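Kitus estrena «Plollia» y yo sigo sin saber si me gusta

Por Tolera Nigatu | Septiembre
117 veces compartido | 20 comentarios

A ver, lo confieso desde ya: la primera vez que puse «Plollia», el nuevo sencillo de Kitus, lo quité antes del segundo estribillo. Iba en el autobús, con los auriculares malos, y aquello me sonó a dos canciones peleándose dentro de una lata. La segunda vez llegué al final. A la tercera ya estaba tarareando el puente mientras buscaba las llaves, y ahí empecé a preocuparme.

Los datos, para quien venga por la noticia y no por mis dramas: el tema salió a medianoche, sin aviso previo, en el sello Brosimik, y es el primer adelanto de un disco que todavía no tiene título (o lo tiene y no lo quieren soltar). Lo produce Barnabás Kocsis, que ya había trabajado con la banda en el EP anterior, aquel de las guitarras tan limpitas. Pues olvidaos de las guitarras limpitas. Aquí hay un bajo sintetizado que entra como un camión, una caja de ritmos seca, casi de maqueta, y encima la voz de siempre, dulce, pegada al micro, cantando sobre una mudanza que nunca termina.

¿Funciona? Depende del minuto. El arranque me parece una maravilla, de verdad, con ese teclado que se va desafinando poquito a poco hasta que no sabes si es tu móvil o la canción. Luego llega el estribillo y, madre mía, qué cosa tan rara: repiten el título ocho veces seguidas y a la quinta yo ya estaba pidiendo clemencia. Mi hermana opina que es lo mejor del tema. Mi hermana también defendía el disco de villancicos electrónicos, así que tomadlo con cautela.
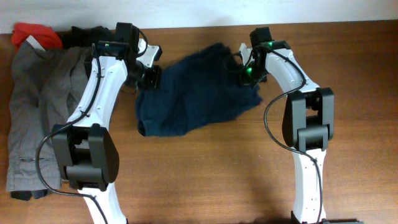

Lo que sí me tiene ganada es el puente. Bajan todo, se queda la voz con unas palmas muy lejanas y de pronto entra una trompeta que no pinta nada y que, sin embargo, me pone los pelos de punta cada vez. Dura poquísimo. Si el tema entero fuera así estaría escribiendo esto de rodillas, pero enseguida vuelve el bajo camión y a correr otra vez.

Kocsis contaba en una nota del sello que grabaron la trompeta a la primera, de madrugada, en una sala pequeña donde se colaba el ruido de la calle. «Intentamos repetirla tres veces y sonaba mejor tocada y peor todo lo demás», dice. Me lo creo. Se oye incluso una especie de silla al fondo (minuto dos y pico, poned el volumen alto y me decís si estoy loca).

La letra es otro asunto. Hay una frase preciosa sobre dejar una luz encendida en un piso vacío, y justo después riman «cajas» con «migajas» y con «rebajas», que vale, es una mudanza, lo entiendo, pero alguien en esa sala podría haber levantado la mano. En el EP anterior cuidaban muchísimo más estas cosas. Aquí parece que tenían prisa, o que les daba igual, y no sé cuál de las dos opciones me molesta más.

Los seguidores andan divididos, por cierto. En el foro de la banda se juntaron 820 mensajes antes del desayuno y hay de todo: los que hablan de traición, los que ya se quieren tatuar la trompeta y un señor muy enfadado porque la portada es verde. También circula la teoría de que el sencillo está mezclado así de áspero a propósito y que en el disco vendrá otra versión. Ojalá no, la verdad. Con lo que me ha costado cogerle cariño a esta, que no me la cambien ahora.

En cuanto al directo, la banda la va a tocar por primera vez en la sala Lukáč, con un aforo de casi 400 personas, y las entradas salen a la venta esta misma semana, a las diez de la mañana. Yo estaré delante del ordenador con el café y la tarjeta preparada, porque la última vez me quedé fuera por pararme a contestar un mensaje. Tengo muchísima curiosidad por ver cómo resuelven lo del teclado desafinado encima de un escenario, y sobre todo si se traen trompetista o tiran de grabación. Si tiran de grabación me voy a enfadar un poquito.

De fechas del disco, nada todavía. Brosimik habla de «antes de que acabe el invierno», que en idioma de sello discográfico puede significar cualquier cosa. Lo que sí confirman es que habrá un segundo adelanto, más lento, y que Kocsis produce el álbum completo. A mí lo segundo me tranquiliza bastante: el hombre tiene buen oído, aunque se le vaya la mano con los graves.

Así que ahí estoy, con un tema que no sé si me encanta o me saca de quicio y que he escuchado once veces mientras escribía esto. Le pondría un seis por la mañana y un ocho por la noche. ¿Y vosotros? ¿Sois equipo trompeta o equipo «devolvedme las guitarras»? Contadme abajo, y si alguien entiende de qué va la segunda estrofa, que me la explique despacio, por favor.

20 comentarios

También te puede interesar
- Cinco puentes que salvan una canción floja
- Escuchamos el EP de Kitus: guitarras limpias y corazones rotos
- Sala Lukáč: los conciertos de la temporada
- ¿Por qué todo el mundo vuelve a la caja de ritmos?
- Villancicos electrónicos: una defensa imposible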